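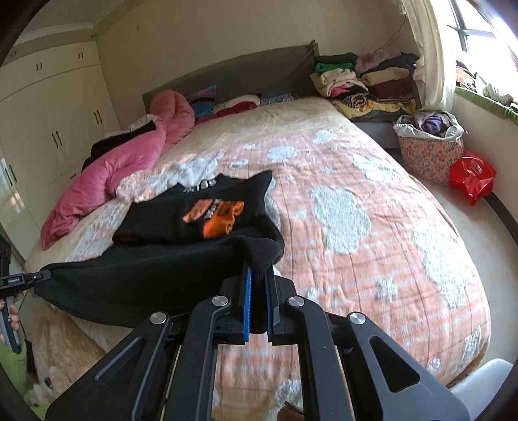 The mask rule, the parade and my very full inbox

Well, you lot had opinions this week! I asked in the last newsletter what you made of Councilor Gallagher and the indoor dinner, and I've now read every reply, including the one that was mostly about parking. Thank you. I read them over two evenings with a pot of tea and I'm still thinking about several.

For anyone who has just joined us, a quick recap. Back in December the county brought in a cap on indoor gatherings, 62 people at most, masks on unless you were seated and eating. It was Gallagher who proposed it. She stood up at the meeting in Dillero and said it would be hard on families and that she knew it, and I remember thinking she put it pretty well. Then last month the seating plan for the Clivura Rowing Club dinner got out, dated the second week of the rule, and there she was at table 3. The plan has more names on it than the cap allowed. Quite a few more.

Her statement says the club had split the room in two with a partition, so each half counted as its own gathering, and she was told this was fine before she accepted. The county's legal office says it gave no advice to the club either way. The club says it took its own advice and would like to get back to rowing.

So that's where we are. Now, your emails.

The biggest pile by far came from people who missed something that winter. A woman in the north end had her brother's funeral with a list at the door, and she had to ring two cousins and ask them to stay home. She said she didn't mind the rule then and doesn't now, but she'd like to hear the word sorry without the word partition in the same sentence. I have read that email four times.

A smaller pile (but a loud one) thinks I should leave it alone. One reader pointed out that Gallagher got the bus route back, fought for the clinic hours and answers her own phone, and asked if I'd like to run the county without her. Fair enough! I've rung her about drains myself and she picked up on the second ring. I don't think she's a bad councilor. I think she went to a dinner she should have skipped, and then said a lot of words about a wall on wheels.

And a few of you asked what happens next, so I went and found out.

A formal complaint has gone in to the ethics panel. It was filed by Parvaneh Ghorbani, who ran for the same seat last time and lost it by 540 votes, and yes, I know what some of you will say about that. I put it to her on the phone. She told me she'd expected the question and would have filed it against anyone, and that 3025 people had signed the petition before she ever wrote to the panel. I asked if she was running again. She laughed and said she was making dinner – make of that what you like.

The panel can do one of a few things. It can drop the complaint, write a letter of reprimand, or send it up to the full council for a vote on taking away her committee seats. It can't remove her from office, whatever you've read on the Wetix boards (please stop forwarding me posts from the Wetix boards, my phone can't cope). Only an election does that. It also can't fine the rowing club, as the fines part of the rule ran out when the rule did.

The hearing is set for 08/05/2022, a Sunday, in the small hall in Dillero. A Sunday! I rang to check it wasn't a typo and the clerk sighed at me, so I gather I wasn't the first. Doors open at two. The public can sit in, and if you want to speak you need to put your name down with the clerk's office by the Thursday before. You get a couple of minutes each and they do cut people off, so practice with a kitchen timer.

I'll be there with my notebook, somewhere near the back by the radiator. Come and say hello, even if you're the person who called me a disgrace to the postal service (I've never worked for the postal service, but I enjoyed it).

Two small corrections from last time. I wrote that the whole council voted for the cap, and it didn't – one member was away sick and one abstained. And I had the rowing club on the wrong side of the river, which several rowers were quick to tell me about.

Keep the emails coming. If you were at the dinner and you'd like to talk, I won't use your name unless you say so, and I'd especially like to hear how solid that partition was. The next newsletter will be a few days late, so I can get the hearing in.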